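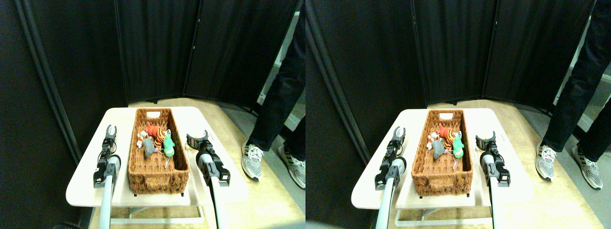
Naa Gbeho wants to know whether you can make the plum chutney with underripe fruit, and my answer is yes, gladly! Hard plums hold their shape and bring their own sharpness, so drop the vinegar a little (I go from 560 ml down to 500 or so).

For week four, then — stone and chop 890 g of plums, slice two onions, and put the lot in your widest pan with 221 g of brown sugar, the vinegar and a thumb of grated ginger. Simmer for about 90 minutes, stirring more often towards the end, when it likes to catch.

It's ready when a spoon dragged across the bottom leaves a clear path. Pot it hot, lid it straight away and leave it until at least October (I know, I know).

Next week: green tomatoes. Bring jars, please.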